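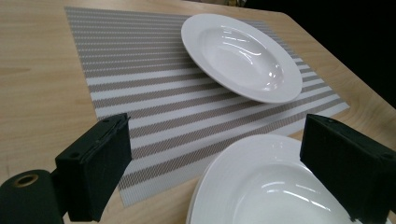 Okay, so today is about what happens to a TV actor in the year after a reality show win, and why the phone often stops ringing just when everyone assumes it's ringing off the hook. Before you start scribbling, get a picture in your head of how casting works from the producer's side of the desk. I like to think of a serial's cast as a pattern, a bit like the placemat, with its wide greyish-taupe bands and narrower white ones. The wide bands are your leads and your family elders, who get the screen time week in and week out. The narrow ones are the cameos, the track villains, the friend who turns up for a wedding sequence and leaves for Canada. A winner comes off a reality show wanting to be a wide band, and a lot of the offers coming in are for narrow ones.

We'll use Farside as our running case all through this unit, so please read the case sheet if you haven't yet (it's short, I promise!). Quick recap: Farside is a daily family drama, produced by Adari, and it has a lead who left to do a reality show called The Jeltus House. He won it. He came back out expecting film scripts, and Farside had already married his character's wife off to somebody else. I love this case because everything that can go sideways does go sideways, and you can trace each step in the contracts.

Let's take the money first, as you all asked about it last time. A daily soap pays per day of work. A lead on Farside who shot 141 days in the season got paid for 141 days, plus whatever the overtime clause gave him, and then he waited for the check, which on most dailies arrives long after the work is done. Reality shows usually pay by the week, and for a known face the weekly fee can be a lot higher than a month on a soap. So the actor comes out with a new number in his head. His manager has it too, and quotes it to everybody. Adari looked at that quote, looked at the per-episode budget, and cast a newcomer.

Write this down, we'll come back to it: the quote moved and the budget didn't.

Now, exclusivity. Most of you skimmed this clause in the handout and I don't blame you, it's dull. But look at what it does! The winner in our case was tied to the channel after the finale and couldn't take a role on a rival network without written permission. During those months he was at his most famous, and he spent them cutting ribbons and doing guest spots on the channel's own dance show. By the time he was free, there was a new season on air and a new bunch of housemates on every talk show couch.

Then image. I had a long argument with last year's group over this one and I'm still not sure I won it. On a soap, viewers know the character. They call the actor by the character's name at the airport. On The Jeltus House they watched him sulk over dishes for weeks, and after that it's hard to put him back in a silk kurta and have him be the perfect son. Some casting people see that as a gift (he's got an edge now, give him the bad guy!) and some see it as damage. Arruda, the casting agency in the case, sent him out for nearly 60 parts in the time we're looking at. He was called back for 2 of them, and both were villains.

He turned the first one down. Have a think about whether you would have. My own view is that he should have grabbed it - a good negative role on a daily gives you scenes, and a hero mostly reacts to other people's scenes. Plenty of you will disagree and that's fine, just argue it from the case and not from how much you like him.

A word on vocabulary, as I keep seeing these mixed up in your papers. A track is a storyline inside a serial. A leap is when the story jumps forward in time, and it's where older leads get dropped. A negative lead is a main villain with a contract like a hero's, whereas a parallel lead is a second hero or heroine, and people fight bitterly over whose name comes first in the credits.

For next time: write 600 words as the winner's manager, in the week after the finale. Which offer do you push, what fee do you ask for, and what do you tell him about going back to Farside? Use the Arruda call sheet and the exclusivity clause. Please put your name on the page, and bring the contract handout with you - we'll be marking it up line by line.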